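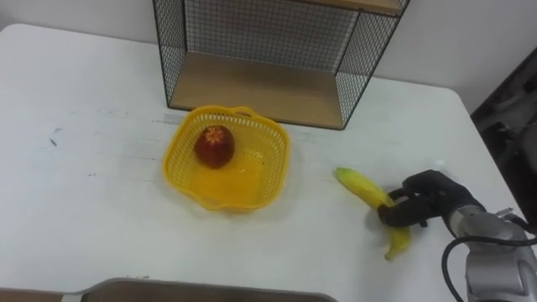 Reading the Output of a Small Hydro Unit

Bokora Hydro units report output through the panel beside the turbine housing. Operators should take a reading every Friday.

1. Open the panel and select Meter.
2. Wait 60 seconds for the value to settle.
3. Record output in kilowatts and head pressure in kPa.
4. Compare the pressure with the rated value – 350 kPa for the Skellus model.

If pressure remains low after four readings, close the intake valve and inspect the screen for debris.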